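Jun 28, 2021

Water meter at 7 a.m.: 2,158. Entered in the log before breakfast, as usual. The drip line on the north bed has been running since the timer was replaced in May, and consumption is now steady enough that I can stop reading the meter at night as well.

Spent the first part of the morning on the tea storage problem. The oolong from Tang has gone flat again, three weeks after opening. I had blamed the leaf, but the unopened bag from the same order brewed normally, so the fault is in how I keep it. The cupboard over the stove is the obvious suspect. It warms up every evening and cools overnight, and each cycle pulls room air past the lid. Moved all of it to the hall closet and put a humidity card in each tin. Will check the cards in 8 days.

Brewed both bags side by side at the same strength, 3 grams to a small cup, two minutes, water just off the boil. The opened bag had color but almost no smell. Second steep was worse. Yuk-lan Yau tasted them without being told which was which and picked the stale one at once. She thinks I should buy smaller bags and stop trying to fix the closet. She may be right, but the price per ounce goes up sharply. 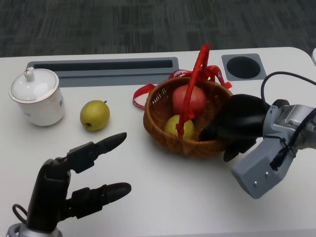
Lidded porcelain jar on the white table.

After lunch, wrote to Cheng-en Hsueh in Holtville about lid fit. He fired pots for years and keeps notes on everything. His reply came within the hour: a plain porcelain lid resting on a rim is fine for a few days of leaf and no good for a month, whatever the glaze. For longer storage he uses a double-lidded tin and fills it to the top - less air inside, less to go wrong. He also warned me off keeping tea near coffee, which I had been doing.

Ordered two tins from Gestildale. Delivery next week. Until then the open bag stays folded and clipped inside a second bag.

Evening: cleaned the kettle with citric acid, two rinses. Scale came off the bottom easily, less so around the spout. Read the first chapter of the Jerutix manual and still cannot find how to set the timer for alternate days. Beans need tying up tomorrow. Replace washer on the back faucet, half-inch, check the drawer before buying.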